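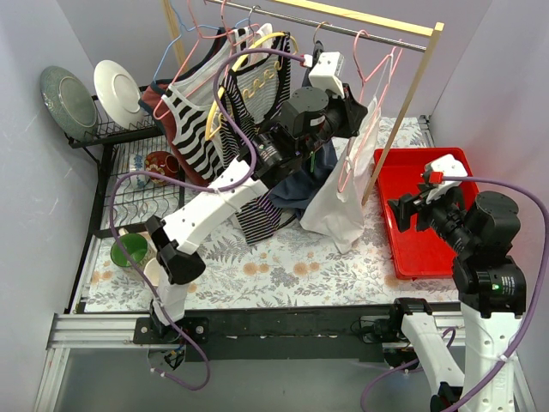 What is the Pullel bench kit?

The Pullel is a two-armed robot kit for household handling tasks, sold ready to mount on a bench by the firm Biven.

Pullel is a bench robot kit made by Biven and sold to colleges, workshops and small research groups. It is meant for practice with everyday objects such as clothes, crockery and trays, and is not sold for use in the home. The kit was put on sale on January 19, 2018, after a trial run at the Hastirora workshop the December before.

Design

The kit has two arms, a left and a right, fixed to a black mounting plate on an aluminium rail. The rail runs along the front of the work area, so that both arms reach inwards over the same tabletop. The arm links are white and the joint housings black. Each arm ends in a gripper with a white finger housing, and purple cables run outside the links.

Buyers may place the rail in an enclosure or on an open bench. Biven recommends pale, plain walls where an enclosure is used. The tabletop itself can be left bare or covered with a cloth, and patterned cloths are common among users who want a less tidy background. Cloths should end short of the rail, as loose fabric can be drawn under the mounting plate.

The arms are driven from a separate control box, which sits under or beside the bench. Both arms stop when the button on this box is pressed. Restarting takes 9 seconds, during which the arms hold their position.

Household set

The basic kit comes without objects. A household set is sold separately and is made up of a clothes rack, hangers and a dish rack. Garments and crockery are left to the buyer, and most sites use second-hand items.

The clothes rack is the part most often used. Typical exercises are moving a hanger along the rod, lifting a top by its hanger and turning it to face the front. Vest tops with narrow straps are suggested for beginners. Cloth bags may be hung in the same way, but they sag and swing more than a shirt does, and the manual places them in a later chapter. Work at the dish rack covers plates stood on edge and mugs laid on their sides.

Exercises are stored as numbered files. The first version of the kit had 175 of them, most dealing with one arm at a time. A later set, written by Erdem, added tasks in which one arm holds an object while the other works on it.

Price and service

At launch the kit cost 1,516 pounds, with the household set charged as an extra. Biven offers a service check after every 500 hours of running time. The check covers the joints, the gripper fingers and the outer cables. Arms can be sent in singly, and the remaining arm can be run alone in the meantime if its partner is unplugged at the control box.

Replacement fingers are sold in pairs. Users can fit these themselves with a hex key, but the wrist housings are sealed and opening them ends the warranty.

Reception

Early users found the rail easy to set up and liked having both arms on one plate, as the distance between them did not have to be measured again after a move. The outer cables drew more complaints. On a crowded bench they can drape across hanging clothes, and several sites tied them back with cloth tape. Biven later supplied clips for this purpose - two for each arm - and added them to the spare parts list.

The manual was also criticised. Its chapter on hangers assumed that all of them had the same hook, while buyers tended to mix types and colours on one rod. A revised chapter gives separate grip settings for thick and thin hooks.

See also

Erdem task files
Hastirora workshop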